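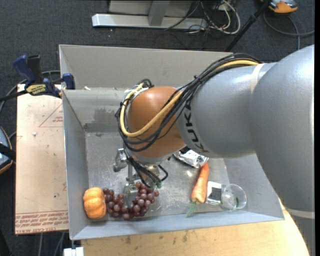 Produce & Pantry > Fruit > Storing and Handling

Grapes in a metal bin – how do I keep them from getting squashed and dropping off the stems?

Posted by skundon_farmstand, 2/17/25

Hi all! I help out at a little fruit counter and I've been put in charge of the grapes (red ones, the purply kind). We tip them into a flat-bottomed gray metal bin with tall sides and people pick out their own bunches. Looks nice for the first hour. After that I've got loose grapes rolling into every corner, the bottom ones are leaking, and the stems look like they've been through a war.

I go through 7 crates on a busy day and I'm throwing out way more than I'd like. Is it the metal? Should I line it? Also the floor of the bin is pretty scuffed up and I never know if I'm getting it properly clean. Any tips welcome, I'm new at this.

Varghese Fruit Nut
377 posts

The metal's fine, I've used metal bins for years. What's hurting you is the tipping. Stop pouring them in! Lift each bunch by the main stem, up at the thick end, and set it down on its side. If you grab a bunch around the middle you squeeze the grapes and rub off that dusty bloom, and once that's gone they look tired really fast.

Then go one layer deep, two at the very most. I know a tall bin begs to be filled up, but the sides are only there to stop things from rolling off. If it looks bare, put something underneath to raise the floor – I use an upside-down plastic crate with a clean folded towel over it, and the customers never see it. Top up a few bunches at a time and keep the rest in the cooler, dry. Don't rinse them before they go out. Wet grapes split and then you've got mold by the next morning.

Loose ones I sweep up every hour or so and sell in cups. They go faster than the bunches, go figure. In August I can barely keep up with the cups.

On cleaning, scuffs hold on to juice more than smooth metal does. Hot water, dish soap, a nylon brush (no steel wool, you'll only add more scratches), rinse, and let it dry all the way before the next lot goes in. If there's a worn patch that feels rough under your fingers, keep the towel over it.

zavari72

just buy the ones in bags?? we switched and never looked back

Flamcombe Gardener

Agree with most of what's up there, but I'd skip the towel and use those thin foam sheets that pears get shipped on. Ask whoever brings your pears, ours gave us a stack for nothing. A towel soaks up juice and then you have a wet towel sitting under your fruit all afternoon, yuck.

One more thing to check is how old the stems are when you get them. Green and bendy is good. If they're brown and snap when you bend them, the grapes are going to drop no matter how gently you handle them, and you should say something to your supplier – I sent back a whole delivery once and they were perfectly nice about it. And keep the bin out of the sun! Mine was by a window for a month before it dawned on me why the left side always went soft first.

Filed under: grapes, bruised fruit, display bins, cleaning metal

Contact us | Copyright Flamcombe Kitchen & Garden Help | Back to top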